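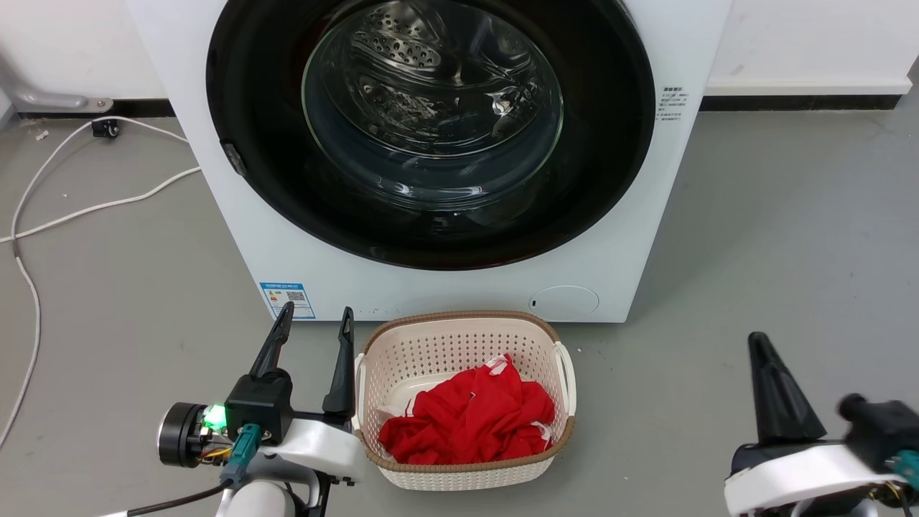 The hard water of Tresberg is the name commonly given to the mineral-rich tap water of the town of Tresberg and the villages near it. Water is called hard when it carries a large amount of dissolved calcium and magnesium. These minerals enter the water underground, where rain passes slowly through limestone and chalk. Hard water is safe to drink, but when it is heated a part of the minerals leaves the water and forms a solid deposit called scale. In the home, scale is found in kettles, in boilers and on the heating parts of washing machines. In a front-loading machine, the shiny metal drum with its rows of small round holes can be seen through the glass of the door, but the heating part usually lies below the drum and is hidden from the user.

Origin

The town takes its water from 12 wells in the Foveria plateau, a wide area of limestone to the north. The rock has many cracks, and rain goes down through them quickly after storms and slowly in dry months. The deeper wells give harder water than the shallow ones. In November, when the heavy rains start, the hardness usually becomes a little lower, and it rises again during the summer.

History

Before the wells, the people of Tresberg used water from the river and collected rain from the roofs. Rainwater is very soft, and it was preferred for washing wool and linen. Many older houses still have a stone tank under the kitchen or the yard, and in 4 of the villages a public wash house has been preserved. When the well water arrived in the houses, people noticed that soap made less foam and left a gray film on the cloth. The local custom of adding washing soda to the tub comes from this period.

The Declercq soap works, which stood near the river bridge, sold a soft soap made with potash for the local households. The works closed after synthetic detergents became common, because these are much less sensitive to the minerals. The building is now used for storage.

Treatment

The water is partly softened at the Stellow plant before it goes to the town. Lime is added to the water in large open tanks, and the calcium settles on the bottom as small white grains. The grains are dried and given to farmers for use on acid soils. The villages on the east side are not connected to the plant and receive the water without softening.

Some households have their own softener. This device exchanges calcium and magnesium for sodium, and it must be filled with salt at regular times. The cold tap in the kitchen is often left outside the softener, so that the drinking water keeps its natural minerals.

Effects in daily use

Scale can be removed with weak acids such as vinegar or citric acid. Detergent packages often give different amounts for soft, medium and hard water, and the user in a hard area should follow the last one. Garden plants that like acid soil, for example azaleas and blueberries, grow badly when they are watered from the tap, and gardeners in the area collect rain for them.

Contact | Copyright | Last changed 14 September 2025 | Back to top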